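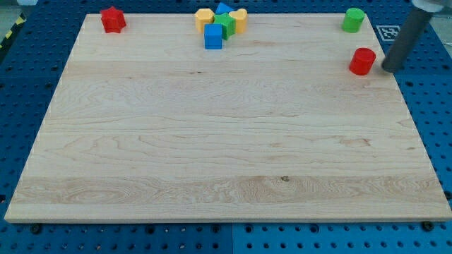

Maple worktop: hardwax oil or water-based varnish?

Posted by Kellumus, March 16, 2021

I have a maple top for a hobby desk, sanded to 100 grit by the supplier and otherwise bare. It will sit in a spare room on a steel underframe. Use is mostly paper, glue, small paint pots and the occasional mug. I want to keep the pale colour. I tried a hardwax oil on an offcut in January and it went noticeably yellow, more so over the curly grain. A water-based varnish on the other half stayed pale but felt rough and looked a bit flat. Which would you use, and how far should I sand first? Also, does the underside need the same treatment?

Joninik
Water-based, if colour is the priority. Most plain oils will darken maple and they carry on yellowing with age. There are oils sold as "raw" or "natural" with a little white pigment in them, and these hold the pale look fairly well, but the pigment can collect in open pores and around knots, so test it on the offcut first.

The roughness you had is raised grain. Procedure:

Sand from 100 through 120 and 150 to 180. Don't skip a grit, as the scratches from 100 show up badly on maple under any finish.
Wipe the surface with a damp cloth, leave it overnight, then knock back the raised fibres lightly by hand with 240.
Vacuum. No tack cloth – some of them leave a residue that water-based varnish will not flow over.
First coat thinned with up to 10 per cent water, if the tin allows it. Two full coats after that, with a light rub at 320 between them.

Do the underside as well, with the same number of coats. If one face takes up moisture faster than the other, the board will cup. The ends need it most.

For fixing, use slotted holes or expansion brackets across the width. Maple moves a fair amount between winter and summer and a steel frame does not.

Cukix
just oil it, mine has been fine for years. Bit yellow but you stop noticing

Aguirre
I agree with Joninik on most of this, with one correction. I would stop at 150 before a water-based varnish if the tin says so. Some makers give an upper limit because a very smooth surface gives the first coat less to grip. Check the data sheet.

On the flat look: one thin coat of dewaxed blonde shellac under the varnish brings up the figure with little colour change. Let it dry fully and rub it down lightly. It also seals round a knot.

For glue spills, either finish will do, but superglue should be left to harden and pared off with a plastic scraper. Acetone will soften the shellac and may well mark the varnish.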